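Un robot qui met la table, vraiment ?

Au club robotique de Dromness, les élèves ont un projet : apprendre à un bras robotisé à ranger une dînette. Il s'appelle Sulex. Sur l'affiche du club, on lit « Le robot qui met la table tout seul ». Tout seul ? Voyons ça de plus près, parce qu'une affiche, ça promet souvent beaucoup.

Commençons par une question facile. Comment fais-tu pour attraper une cuillère ? Tu la regardes à peine, tu tends la main et c'est fait. Si elle glisse, tes doigts serrent un peu plus fort. Tu n'y penses même pas.

Sulex, lui, n'a que deux doigts. Il ne sait pas ce qu'est une cuillère, il n'a jamais mangé de soupe et il n'a jamais faim. Il reçoit des images, et un programme calcule où placer la pince. Quand le calcul est un peu faux, la pince se ferme à côté.

Pour lui apprendre, les élèves guident le bras à la main, encore et encore. On appelle cela une démonstration. Le programme compare ensuite toutes les démonstrations et cherche ce qu'elles ont en commun. Le club en a enregistré 71 avant le premier essai sérieux. Toi, pour apprendre à poser une fourchette, il t'en a fallu combien ?

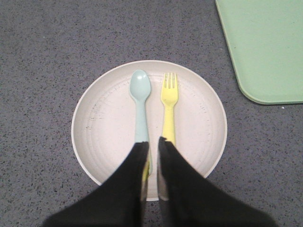
La pince au-dessus des couverts, une cuillère bleu clair et une fourchette jaune.

Une cuillère et une fourchette côte à côte, c'est déjà un petit casse-tête. Les manches se ressemblent et ils sont tout près l'un de l'autre. Si la pince descend un peu trop à gauche ou à droite, elle peut prendre le mauvais couvert, ou pousser les deux.

Et alors, est-ce que ça marche ? En juillet, le club a fait 58 essais. Sulex a réussi 31 fois. C'est un peu plus d'une fois sur deux. Pour un projet d'élèves, c'est un beau résultat. Pour quelqu'un qui attend son dîner, c'est moins bien !

Il y a autre chose que l'affiche ne dit pas. Avant chaque essai, un élève remet les couverts à leur place. Un autre surveille le bouton d'arrêt. Cela fait donc 2 humains pour un robot « tout seul ». Et si on change la couleur de l'assiette ? Le club n'a pas encore essayé, alors on ne peut pas dire que Sulex saurait se débrouiller.

Faut-il se moquer de lui ? Non, attraper un objet est très difficile pour une machine, et les élèves apprennent beaucoup en cherchant pourquoi elle se trompe. Mais quand on te montre une vidéo de robot, tu peux poser quelques questions :

Combien de fois a-t-il essayé ?
Combien de fois a-t-il raté ?
Qui l'a aidé, juste avant ou juste après ?
Sait-il le faire ailleurs, avec d'autres objets ?

Le mot à retenir
Pince : la « main » du robot. Celle de Sulex a deux doigts. D'autres en ont trois, et certaines utilisent une ventouse.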